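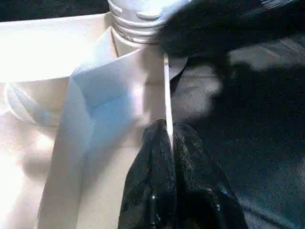

Notebook, 4 Feb 2026
Prellano bus interchange work: transfer walks, second pass

Picked this up again after a week of doing other people's slides. Where we left off: the journey planner says you can change from the Irnard tram to the 6 bus in two minutes, and the tap records say that almost no one does. Either the people of Prellano are unusually slow or the planner is measuring the wrong walk. I had money on the planner.

The tap file from Tivus came through at last, in a format best described as a spreadsheet that has had a bad day. Times are in one column for trams and two for buses. The stop codes lose their leading zeros whenever somebody opens the thing to have a look, and somebody clearly had. Fixed by reading the codes as text and padding them back to five characters. The script is in the shared folder under clean_taps, and the older one next to it should not be run by anyone.

After throwing out taps with no matching tap-off, and the depot staff who seem to test the readers by going through them over and over, I'm left with 3,928 usable tram-to-bus changes at Irnard. Enough to work with. The gap between tap-off and tap-on includes waiting for the bus as well as walking to it, so on its own it tells you more about the timetable than about the walk. I took only changes where a bus was standing at the stop with its doors open when the passenger arrived or would have arrived, using the door log. That cuts the set down badly but leaves something close to a walk.

What the planner does

Manole (the routing tool, we're still on the old version) takes the straight line between the two stop points, adds a fixed penalty, and divides by a walking speed which belongs to somebody fit with no luggage. At Irnard the straight line goes across both tracks, through a hedge and over a railing. I walked it on the map with my finger and it is a lovely route.

The real walk goes to the far end of the platform, over the signalled crossing, back along the pavement and round the taxi rank. I measured it on the city's base map at well over twice the straight line. The crossing is the worst of it. The tram sets off as the passengers reach the kerb, the signal holds them for the tram, and by the time they get the green man the 6 has gone. It's quite well synchronised if you look at it from the bus's point of view.

First try today: swapped the straight line for the footway network and reran the lot. Result was worse. Spent most of the morning on it before noticing that the footway layer has a gap at the taxi rank, so the router was sending everybody round the block by the post office. Drew in the missing link by hand. Note for whoever does the next town: check that the footways join up before believing anything.

Second try: footways with the link mended, same walking speed, plus an average wait at the crossing. Much better. The middle of the predicted walks now sits where the middle of the tap records sits, give or take a few seconds. The tails are still off. Slow walkers are slower than we allow and I don't think more tinkering with the map will mend that.

Walking speed, the usual argument

We have one speed for everyone. The passenger groups have been saying for years that this is daft, and they're right. I tried three speeds split by pass type, as the senior pass is the only thing in the data that says anything at all about the person carrying it. The fit improves for the senior passes and stays as it was for the rest. It's crude. Plenty of people with a senior pass overtake me on the hill every day.

Have kept the three-speed version as a separate branch and not merged it. The city will want a single number for the report card and I'd like one more conversation before we hand over something they can't print on a poster.

On the 100 metre rule

The draft report gives any interchange full marks if the stops lie within 100 metres of each other, and half marks up to some further distance that changes between page 9 and the appendix. Irnard gets full marks. By measured walk it would scrape into the half-mark band, and if you add the crossing wait it drops out of that too. I've put both scores side by side in the results sheet and left the colouring off, as the last time I coloured something red it ended up on the front page of the board papers.

Suggested wording for the method section: distance is measured along the walkable route, kerb to kerb, with signal waits added as time. Dull enough to get through, I hope.

Also looked at moving the bus stop on paper. Shifting the 6 back by 50 metres puts it on the near side of the crossing and takes the signal out of the walk altogether. The model likes it very much. The model doesn't know that there is a bakery there with a loading bay and strong opinions, so I've filed it as an option and said nothing to anybody.

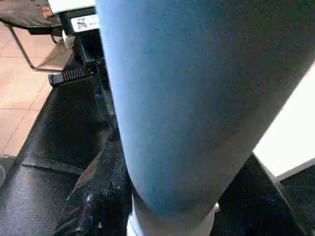 Left to do

- Rerun the other four interchanges with the mended footways. Market Place first, it's the smallest.
- Ask Tivus for the door log for the evening services. What we have stops at seven, as if the buses did.
- Find out which of the two half-mark distances is meant. If the answer is "both", pick the appendix.
- Get the real signal timings for the Irnard crossing. I used the standard cycle and it feels shorter than standing there.
- Field walk with a stopwatch, both directions, once at peak and once with a suitcase. The suitcase is in the cupboard and has one working wheel, so it's a fair test.
- Put a warning at the top of the old cleaning script, or delete it.

The timetable changes in April, after which this whole tap file describes a service that doesn't exist. I'd like the five interchanges finished before then.

Recent entries
Door logs: why the clocks disagree
Park and ride counts, wet days only
Manole upgrade, attempt two
Cycle parking at Market Place
Stop codes and where the zeros go
Night bus survey form, draft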